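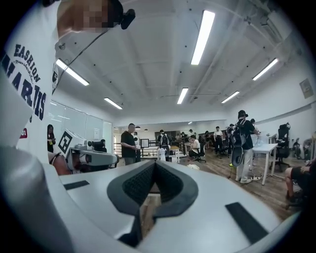
Call for participants: Zirstead manipulation study

Prusico is recruiting 35 adults for a study on how the pace of hand-held gripper demonstrations affects the policies trained on them. A pilot set of 281 demonstrations showed higher grasp error when operators changed speed midway through a task. The main study will collect 900 demonstrations under fixed and free pacing.

Participants attend 2 sessions in October at the Desteck building. Tasks consist of picking, placing and handing over small household objects with a hand-held gripper. Training is given at the start of the first session.

Requirements: age 18 or over, full use of both hands, normal or corrected vision. No robotics experience is needed.

Sessions are paid. Apply through the Nwankwo participant portal, study name Zirstead.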